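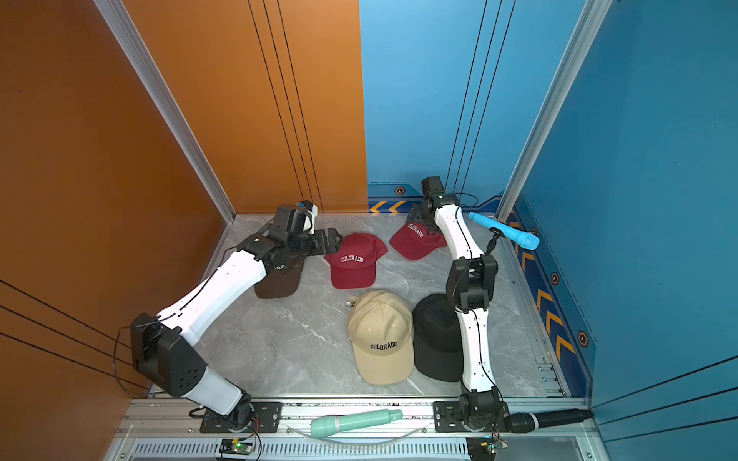

Aarne Heiskanen reckons the cable goes long before the motor does, and that anyone blaming the motor first should be made to crawl under the bench with a torch. I was cross when I first heard that, having just ordered a motor.

Cable snag (also elbow snag, or the Skarkby fault, after the workshop where I learned about it the slow way) is a fault in small robot arms in which a cable catches, pulls tight or gets pinched while the arm is moving. The arm may stop dead, sag, or carry on with one joint reading nonsense. It's most common on tabletop pairs, two arms on one rail sharing a floor, where the cables have more things to meet than they would on an arm working alone.

I've written most of this entry from my own notes, so it leans heavily on soft-goods sorting: caps, gloves, handheld microphones, that kind of thing. If you run something heavier, please add to it!

Where it happens

The elbow is the usual place. On many small arms the cable leaves the elbow joint block and hangs in an open loop before it goes back to the next segment. You can see a loop like that on the left-hand arm at the top of the page. The loop has to be there, as the joint needs slack to bend, but how much slack is a matter of endless argument. Too little and the plug takes the strain when the arm reaches right out. Too much and the loop swings about and finds a wall, a frame post or the other arm.

The second place is the wrist, where a camera lead and a gripper lead often run side by side. Snags there are smaller and far more annoying, in my experience, and they tend to show up as a frozen picture well before anything stops.

The third is down at the base. Things roll. A microphone with a round body will happily travel along a floor and come to rest by the mounting plate, and if a lead is lying there the two can get wedged together. I used to think this was just untidiness. Then I spent an evening on it.

What it looks like in the log

The Skarkby case is the one I know best. We had a pair of arms on Flellov controllers picking caps off a smooth floor and turning them brim outwards. In June the left arm began dropping out in the middle of a reach, always on the long diagonal towards the middle of the floor, never on the short moves near its own base. The controller gave fault 181, which the Flellov handbook of the day listed as "joint not responding" and left at that. (The newer handbook has a whole page on it. I like to think we helped.)

A joint not responding sounds like a dead motor, so that's what I replaced. The new one behaved beautifully until the next long reach. Then I swapped the board at the base of the arm, and that made no difference either, apart from to my mood.

The clue had been in the log all along. I had 2403 picks recorded in it by then, and when I finally sorted them by how far the arm had stretched, the faults sat together in one neat clump at the far end. The plug at the elbow was being tugged half out of its socket, losing contact, and then easing back in as the arm folded up. By the time I'd got the side panel off, everything was sitting exactly where it should. The lights were green throughout, too. A power light on a control board tells you the board has power and precious little about a joint three segments away.

Safety

Most snags on arms this size end in nothing worse than a dropped cap. The trouble is the sag. If an elbow loses its signal and its power together, whatever is beyond it comes down, and the forearm on a long reach is a fair bit of weight at the end of a lever. With two arms sharing a floor, one can come down across the other while the other is still moving.

The bit that worries me more is the coming back. A plug that has eased itself out can ease itself in again when you touch the arm, and some controllers will try to finish the move they were on. Ours did. I had my hand on the gripper at the time and got a pinched thumb and a useful fright. Cut the power at the wall before you reach in, prop the forearm with something solid, and only then go poking at the plug. Clearing the fault on the screen is not the same as cutting the power, whatever the big friendly button says.

Fixes people use

Thorlacius clips are the popular answer. They grip the cable on either side of the joint so that the pull lands on the arm's own shell and the plug is left in peace. I've used them for ages and have only one grumble, which is that they need refitting if you change the reach of the job.

The Wernadano sleeve is a stretchy jacket that keeps the loop close in to the elbow. It's good near walls. It also hides the cable, so a worn patch can go unnoticed, and I've gone off it for that reason.

Heiskanen's own method uses no parts at all. Power off, he takes the arm by hand to every corner of its floor, slowly, watching the loop the whole way, and then does it again with the second arm parked in the worst spot he can think of. He also has people clear anything that rolls before starting a long run — I do this now and grumble about it every time.

There's some disagreement on whether software can catch a snag early. You can watch for the motor working harder than it ought to on a familiar move, and a few of us have tried it. Mine cried wolf whenever a cap's brim caught on its neighbour, so I switched it off. Others have had better luck with hard objects.

See also: wrist lead wear; sagging forearm; arm-to-arm contact; fault 181 (Flellov).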